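# Clasov opens its two-arm sorting recordings to everyone

2025-10-28

The robot lab at Clasov has put its first big set of hand-guided recordings online, and it's a treat for anyone who likes watching machines learn everyday chores! The set holds 1,621 runs of a pair of robot arms putting bottles and cans into paper cups, every one of them steered by a person from start to finish.

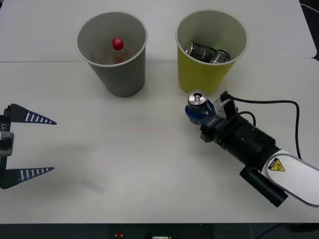 One reader in Osteck wrote to us within an hour of the release, asking whether a person with no robot training could really steer two arms at once, and whether the sloppy attempts get thrown out. Good questions, both of them. The lab says new operators get 30 minutes of practice before their runs start to count, and most of them come in having never touched a robot. As for the sloppy attempts, they stay in. A run where the operator misses a grab, backs off and tries again is marked as such and kept, so that the arms have a chance to pick up the recovery along with the clean moves.

The steering is done with Hladun, a pair of handheld controls the lab built in its own workshop. Move your left hand and the left arm follows; squeeze and the fingers close. Small hand motions are scaled down further near the table (a change made in January, after operators complained of overshooting), and the controls push back a little when the fingers meet something solid. It feels closer to using long kitchen tongs than to playing a video game, and it's a lot of fun.

Cans and small bottles sound easy until you try them. A can has to be held firmly enough not to slip and let go of at the right height, and a paper cup tips over if you so much as brush the rim. Operators are told to take their time and to pause for 2 seconds before the first move, which gives the software a clean starting point for each run.

Of the full set, 335 runs were recorded at the lab's second site in Brellerard, on a different table and under different lights. Those are filed in a separate folder, and the lab suggests holding them back for testing: train on the main set, then see how the arms cope with a room they haven't met.

The recordings are free for schools, hobbyists and research groups. Each comes with the arm positions, the finger openings and a short note on how the run went. A second set, with lidded boxes and soft pouches, is already being recorded, and we can't wait to see it.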